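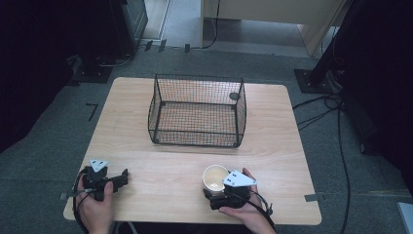
Flarkden Small Homes Forum
Kitchens > Storage and Clutter
Topic: Moving into a kitchen with one cupboard. What goes?
17 replies, 3,073 views (older replies on page 2)

flynn_bright
Started 23 December 2025

Picking up the keys to the new flat after Christmas. The agent called the kitchen "compact", a word I now understand to mean a hob, a sink and one wall cupboard with a boiler living in half of it. There's a drawer too, but it only opens if the oven door is shut, so I'm counting it as a hobby.

At the moment I have a proper kitchen with proper cupboards, all of them full. What do people in tiny kitchens keep out on the side, what goes up on the wall, and what did you get rid of and then have to buy again like an idiot? I cook most nights, nothing fancy. I bake at Christmas and regret it by New Year.

Flynn Bright

pantry_moth
Get rid of the bread maker. I don't know if you've got a bread maker but you sound as if you do.

flynn_bright
I do have a bread maker.

pantry_moth
There you go then.

LowerSixthOfMay
Shelves. Take one look at the wall above the worktop and put up as much shelf as the landlord will stand for. Plates and bowls on the bottom one, dry stuff in jars above, things you're fond of but never use at the top where you can't reach them. I've had mine up for years and I can see everything I own.

grumbling_appliance
I can also see everything LowerSixthOfMay owns, because they post it every spring. With respect, open shelves over a hob are a way of storing grease. Everything on my sister's has a sort of fur. She washes a plate before she uses it and then again afterwards.

LowerSixthOfMay
Does she have an extractor fan?

grumbling_appliance
She has a window.

LowerSixthOfMay
Well.

HungK
Hello Flynn. I did this move two years ago, from a terraced house to one and a half rooms over a dry cleaner's. My rules, for what they are worth:

1. Unpack nothing for the first week except what you need for that evening's dinner. At the end of the week, whatever is still in boxes has to argue its case. My fish kettle did not argue very well.

2. Anything that lives out on the side lives in something. A tray, a tin, whatever you've got. Loose things spread until you are chopping onions on the windowsill. I like wire mesh baskets for this as the crumbs fall through and you can see what's in them without a rummage. A mug that stays out, for instance, goes in the basket, and when you want the worktop you move one thing.

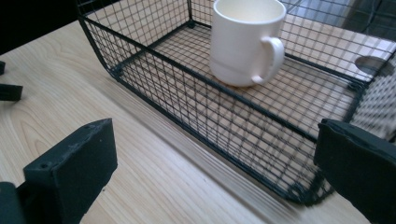 3. One pan that goes in the oven as well as on the hob. Buy the best you can manage and throw out its cousins.

4. Do not buy storage before you move in. I bought a set of Gaviser stacking boxes while I was still packing, very pleased with myself, and they were too tall for the cupboard with their lids on. They now hold jumpers.

5. The freezer matters more than the cupboard. Freeze bread, ginger, stock, half an onion. People look at you strangely about the onion but they don't pay your rent.

Hưng Khúc

grumbling_appliance
Agree with all of that except number 2. Crumbs that fall through a basket haven't gone anywhere. They're under the basket.

HungK
Yes, and then I lift the basket and wipe. With a tray you have a tray of crumbs.

grumbling_appliance
Which I tip in the bin. One go.

HungK
I respect the tray. I don't want to live with it.

teaspoon_amnesty
Coming in on the side of the tray, but only because I once had a mesh letter tray doing duty next to the kettle and the teaspoons poked through every gap they could find. Solid bottom for cutlery. Mesh is all right for anything with a base to it.

pantry_moth
Can we talk about the boiler cupboard, because that seems like the real problem. Is it warm in there? If so, no chocolate, no potatoes and no oil. I kept onions in mine and by February they'd grown a hedge.

flynn_bright
It's quite warm. I was going to put the baking things in it.

pantry_moth
Flour will get moths. I did not choose this user name lightly.

LowerSixthOfMay
Tea towels and baking tins, that's what a boiler cupboard is for. Tins dry off properly and don't rust in the corners. And get a rail for the inside of the door. Mine is a Nerkusetti and it's stayed up, although it did take me most of an afternoon and a word I hadn't used since school.

flynn_bright
This is all very useful, thank you. I've been round with a box this evening. The bread maker has gone in. So has a melon baller, which I can't remember buying, and a jug shaped like a cockerel, which I can. My mother will want to know where the cockerel is, so it may have to come out again.

New question. There's a gap opposite the sink where a small table would go, and I've seen a folding one by Bråten for £230. Seems a lot for something whose main feature is getting out of the way. Worth it, or will I never fold it?

grumbling_appliance
You'll never fold it. I have owned a folding table since my twenties and it has folded once, by itself, with a trifle on it.

HungK
I fold mine every day, but I have to if I want to open the fridge. If you can get past it when it's up, buy an ordinary small one second-hand. Mine cost me 500 in old money - by which I mean a bag of 5p pieces I'd been meaning to take to the bank - no, I'm joking, it was off the street with a note on it.

teaspoon_amnesty
Second-hand, and with rounded corners. In a kitchen that size you'll meet every corner with your hip on the way to the kettle.

LowerSixthOfMay
Or a shelf on a hinge. Comes down when you want it, goes flat to the wall when you don't.

grumbling_appliance
Of course it's a shelf.

flynn_bright
Measuring up when I get the keys. If anyone in the area wants a bread maker, it's free, it works, and the paddle is in a different box that I've already taped shut.

pantry_moth
What sort of jug is it exactly? Asking for the top shelf.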